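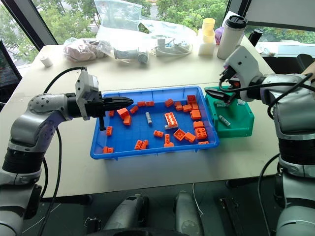

Can a two-armed robot be taught to sort parts by someone who has never written code? With remote control, a person with no programming background can guide both arms through the job, and the system learns from those recorded runs.
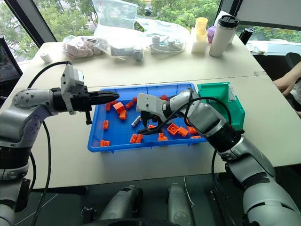
By Gilmar Lopes | Trenska Press Office | 2 Apr 2022

Trenska announced today that its Atura teaching program has passed 973 recorded demonstrations of two-armed sorting. In the current task, an operator guides the arms over a blue tray of orange building bricks, with a green bin alongside.

The recordings were made by 8 operators, three of them new to robotics. Each completed a training course developed with Navarro — the company's partner for operator instruction.

"A good demonstration is steady and complete," said Lopes, program lead for Atura. "We ask operators to work at their own pace."

A second task will be added in July at the Wundton site.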